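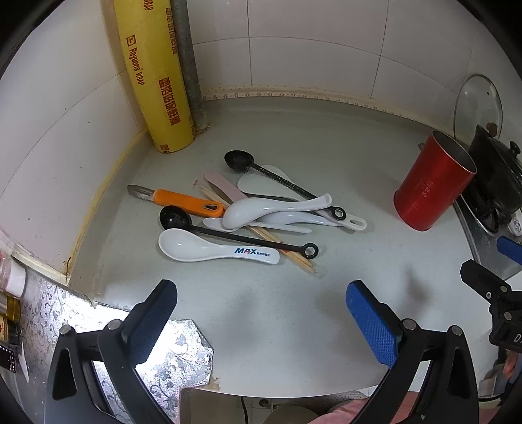

Rangi Rutherford wrote in after the June column to say that sorting utensils is a waste of effort, that a drawer is a drawer, and that anyone who cooks every day knows the feel of the peeler handle well enough to find it blind. Several other readers agreed in shorter form.

I disagree, and will set out the grounds. The argument concerns upright storage against flat storage for long-handled tools in a small kitchen. Mine is a galley in Wisumstead with a single shallow drawer and a counter 27 inches deep.

A drawer stores tools by footprint. A spoon lying flat occupies its full length and the full width of its bowl, and most of that rectangle is air. Curved tools do not nest unless they have the same curve. A soup spoon, a rice paddle and a measuring scoop have three different curves, so they ride up on each other, and the drawer jams at the height of the tallest crossing. Chopsticks make it worse. They roll, they slide under everything else, and they lift whatever lies on top of them.

An upright container stores the same tools by handle cross-section. Handles are thin and mostly similar, whatever is at the other end. The bowls and blades sit above the rim, where they have room to overlap without locking. The tool is identified by its working end, which is the part that differs. In a drawer you commonly identify it by whichever part happens to be showing.
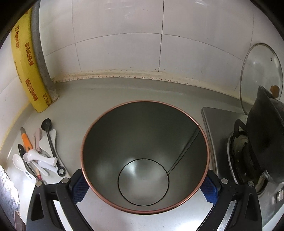

The container matters more than the principle. A tapered vessel gathers the handle ends at the bottom and lets the heads fan out at the top, which suits a mixed set. A straight-sided crock of the same capacity holds the handles closer to vertical and the heads crowd. Depth should be a little over half the length of the longest tool. Less than that and a ladle will tip a light vessel. Much more and the short tools disappear, the peeler first.

Weight is the usual objection to metal. Sheet metal is light for its size, and a tall one loaded on one side can go over. I do not find this serious if the heavy tools are spread around the rim. Miyuki Yoshida recommends a layer of dried beans in the base for ballast. I would not do it. Beans hold moisture and crumbs, and the base has to be wiped.

Moisture is the better objection. A tool put away damp drains down its handle, and the water collects where there is no airflow. Bamboo and unfinished wood suffer most. My rule is that chopsticks dry flat on a towel first and go in last, tips up. Every two weeks the container is emptied, washed, dried and refilled. The job is short. Measuring scoops with ring ends are the one class I would take out altogether and hang from a hook, as they are used dry and belong near the flour.

The Noonan catalog lists a divided insert for upright holders. I tried one for a month in the Dilolbridge apartment. It fixes the position of each tool, which sounds useful, but it also narrows each opening until a thick handle has to be aimed. I took it out and have not missed it.

Rutherford's claim about finding the peeler by feel deserves a direct reply. Reaching blind into a heap that contains a serrated blade is a poor habit, however practiced the hand. Stand the peeler at the front edge, blade up and visible, and take it by the handle below the blade. If the vessel is too deep for that, give the peeler its own cup.

The drawer, once cleared, can hold flat things: cling wrap, foil, the thermometer, lids. Cling wrap in particular should not be left standing on the counter next to the wall, where it gets splashed and knocked over. Mine went into the drawer the same afternoon, and it opens without catching.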